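Pradus Completes Office and Meeting Room Fit-Out at Ikdale

September 2018

Pradus, a supplier of furniture and interior finishes for small commercial premises, has completed the refurbishment of a combined office and meeting room at the Ikdale business center. The work was carried out on behalf of the center's operator, Kaushik.
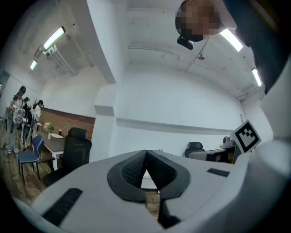
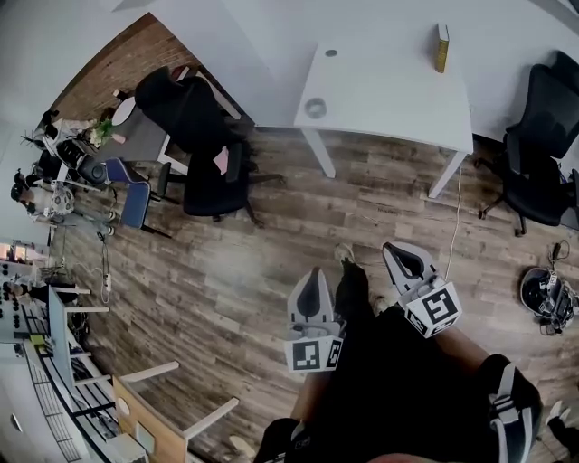
The room at Ikdale, with brick wall, dark table and mesh office chairs.

The contract covered wall finishes, floor, lighting and loose furniture. Work on site lasted 12 weeks, and the building remained in use by other tenants for the whole period.

The wood-plank floor was selected in a gray-brown tone. It is laid as a floating floor over an acoustic underlay, with an expansion gap at the perimeter. Individual planks can be replaced without lifting the full area.

Ceiling services have been left exposed and painted white. This retains the full height of the room and allows the pipes and conduits to be reached without removing tiles. Fluorescent fixtures were kept in preference to recessed lighting, which would have required a suspended ceiling. The existing square column was repaired and painted to match the walls.

Brick is used at the table end only. The remaining wall surfaces are white – a decision taken by Kaushik after samples of both finishes were reviewed on site.

Furniture is from the Nirkivberg range. The white desk has a round grommet in the top for power and data cables. Office chairs are black with high backs, and the five-star bases run on casters suitable for hard floors. Blue chairs are provided at the table end for visitors and short meetings. No item is fixed to the floor, and the layout can be changed by two people.

"The client asked for one room that could serve as a workplace and a meeting space with no partition," said Sarla Tomar, project manager at Pradus. "We used the wall finish and the seating to separate the two functions. The services stay accessible, and that was a condition of the contract."

Furniture supplied under the contract carries a 12-year warranty on frames and a two-year warranty on upholstery and casters. Floor finishes are covered separately under the terms of the installer.

Pradus will begin work on a second room at Ikdale in October. The specification is the same except for the lighting, which is still under review.

About Pradus
Pradus supplies and installs furniture, floors and wall finishes for offices, clinics and training rooms. The company was founded 13 years ago.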